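Evening classes to move from Fodley hall to Carnegie Street

Adult evening classes in Fodley will shift to the former Carnegie Street primary school in September, after Plesdale Council agreed to a two-year lease on the building.

The classes have been held in the Fodley town hall and its two side rooms for as long as most people taking them can remember. The hall closes at the end of winter for roof repairs and new wiring, and the council does not expect it to be ready again until the lease on the school runs out.

All but one of the current courses will go ahead at the new address. The exception is pottery, which needs a kiln. Pottery students have been offered places at Fitby, where the high school has a kiln and a free room two evenings a week. A minibus will leave the Fodley library at 6.15 pm and return after class. The fare is included in the course fee.

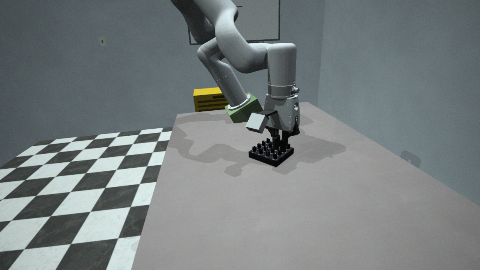
A black peg board on a table, with a light-grey robot arm above it.

Enrolments for the coming term stand at 119, with the Italian, bookkeeping and dressmaking classes already full. Program coordinator Ingvild Solheim said she had expected more people to drop out when the move was announced.

"We had a few calls about parking and a few about the stairs, and that was it," she said. "Most people wanted to know if they'd keep the same teacher, and they will."

The school has a ramp at the side entrance on Mill Lane, and all classes will be on the ground floor. The upper storey will stay locked. Parking is limited to the old staff car park and the street, and the council has asked students who live in the centre of town to walk if they can. The number 7 bus stops outside the gate until 9.40 pm. Classes that now finish at 9.30 will be brought forward by 15 minutes so that people can get to the last one.

Council papers put the cost of getting the school ready at $3,000, most of it for cleaning, new locks and outdoor lights along the path from Mill Lane. The lights were added after a site visit in the evening, when councillors found the path hard to follow. The heating was checked last year while the building was being used for storage and needs no work.

Fees will not change for the first term. Concession rates for pensioners, students and people out of work also stay as they are — a point raised by several speakers at the council meeting, where the lease passed with one vote against. The opposing councillor said the money would have been better spent on bringing forward the repairs to the hall.

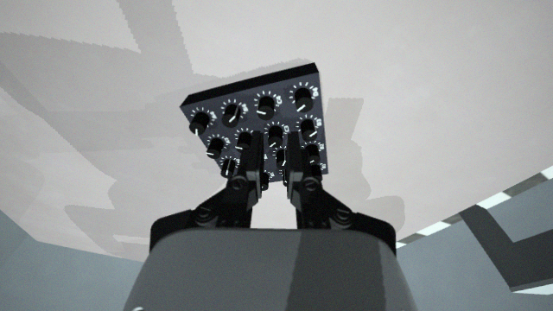 Black rotary knobs and small white markings on a control panel.

Neighbours of the school were sent letters in June. Four wrote back, two of them to ask about noise from the community choir, which rehearses alongside the evening program and will be moving with it. The choir will use the old gymnasium, at the back of the site, and has agreed to keep the windows on the Mill Lane side shut after 8 pm. Its winter concert will be held at the church in Fitby.

Tables, sewing machines and the piano will be carried across in the last week of August. The piano will need tuning once it has settled, so the first choir rehearsal may be held with a keyboard. The dressmaking class has asked for a second long mirror, and the council is looking for one.

Tutors will be able to see their rooms before term begins, and a plan of the building will go up in the library window. Students who have left materials in the cupboards at the hall are asked to collect them before the building closes. Anything left behind will be boxed and taken to the school, but the council says it cannot promise that wet paint or unfinished work will travel well.

Solheim said there were still places in beginner guitar, garden planning and the walking history course, which meets outdoors for all but its first session. A new class in basic home maintenance will start if enough people sign up. It would cover tap washers, door hinges, patching plaster and reading a power bill.

Enrolment forms are available from the Fodley library and the council office in Plesdale. They can be handed in at either counter until 4 pm on the last working day of August. Late forms will be accepted for classes that still have room.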